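Section 4: Hanging the paper and laying the floor mat

If you've done Section 3, your walls are washed, dry and free of old nail heads, and you've had at least one cup of coffee. Good. I'm using the Comier peel-and-stick brick paper all the way through this guide, as it's the one I've hung most often, but the Darnton rolls go up the same way (they're a little thinner, so be gentle when you pull them back off).

What you need on the table before you start:

Paper, cut into drops
A plastic smoother with a felt edge
A sharp craft knife and more spare blades than you think
A pencil and a level
A damp cloth
Two bags, one for backing paper and one for offcuts

4.1 Cutting the drops

1. Measure the wall height in three spots. Old walls are never the same height twice, so write down the biggest number.

2. Add two inches to that number and cut your first drop.

3. Lay the second drop next to the first, face up, and slide it until the brick rows line up. Cut it there, not before! I once cut a whole roll to the same length in one go and ended up with bricks that stepped up the wall like a staircase.

4. Number each drop on the back in pencil, with an arrow pointing up.

Note: Check the batch number on every roll. Mine for the hallway was 3000 on all but one roll, and that one roll was a shade grayer. I still see it every time I hang up my coat.

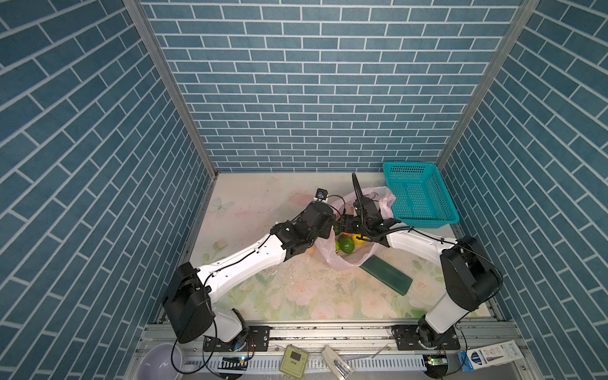
4.2 Hanging the first drop

5. Start in the middle of the back wall and work out toward the corners. Draw a faint upright line with the level. Don't trust the door frame, don't trust the window, and please don't trust the corner.

6. Peel back the top 13 inches of the backing and fold it down on itself. Press the paper to the wall along your pencil line, leaving an inch spare at the top.

7. Pull the backing down slowly with one hand while you smooth with the other. Work from the center to the edges. If you get a bubble, lift and go again. The glue forgives you for the first 15 minutes or so, and after that it starts holding grudges.

8. Trim top and bottom with a fresh blade.

Caution: Snap the blade often. A dull one drags the paper and leaves a furry white edge that shows up badly on the darker colors. Keep your other hand above the cut, never under it.

4.3 Getting around corners

9. Never wrap a full drop around an inside corner. Measure from your last drop to the corner, add half an inch, and cut the drop lengthwise to that width.

10. Hang it so the extra half inch turns onto the side wall, then hang the leftover strip over it, using a new level line. You'll lose a sliver of the pattern. It bothered me for a day and then I forgot which corner it was.

11. If you'd like a neater finish, add a corner trim. Clindside sells one that pushes on, no screws, and it hides a lot of sins.

4.4 Laying the mat

Do the floor last, so you aren't kneeling on it with a knife in your hand. My own favorite is a Barbosa printed mat, but any roll-out vinyl or padded mat is laid the same way.

12. Unroll it the evening before and leave it flat with a few books on the corners. I do this on a Saturday night and lay it on the Sunday, and by then the curl is nearly gone.

13. Sweep the floor. Sweep it again. Any grit under a thin mat will come through as a bump.

14. Push the longest straight edge against the back wall and let the mat fall toward you. Trim the sides, leaving a gap the thickness of a coin.

15. Clear up as you go, and hang on to the bigger scraps for patching.

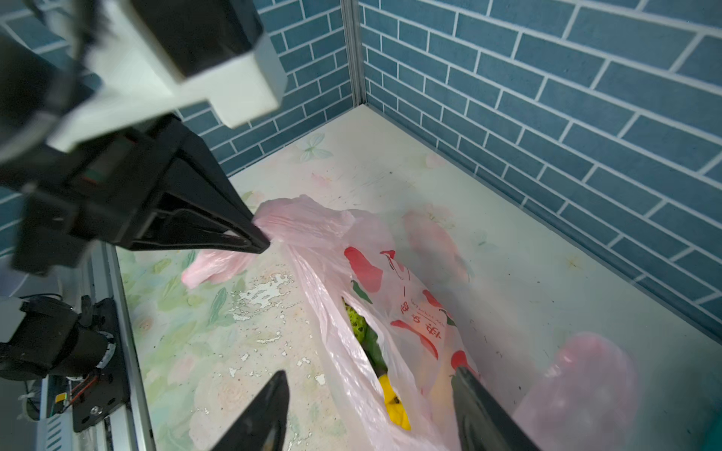 Fig. 4-2. Pink plastic bag on the flowered floor.

Note: Backing paper is slippery stuff. Bag each piece as it comes off, especially if you're up and down a stepladder, and keep the bags away from small kids and pets.

4.5 Leave it alone for a bit

16. Keep the room at a normal temperature overnight, with no heaters pointed at the walls.

17. Next day, run the smoother along every seam once more. If an edge has lifted, warm it with a hair dryer on low and press it for a slow count of 19.

18. Put the furniture back, heaviest pieces first, lifting and not dragging. Skirting and door trims are in Section 5.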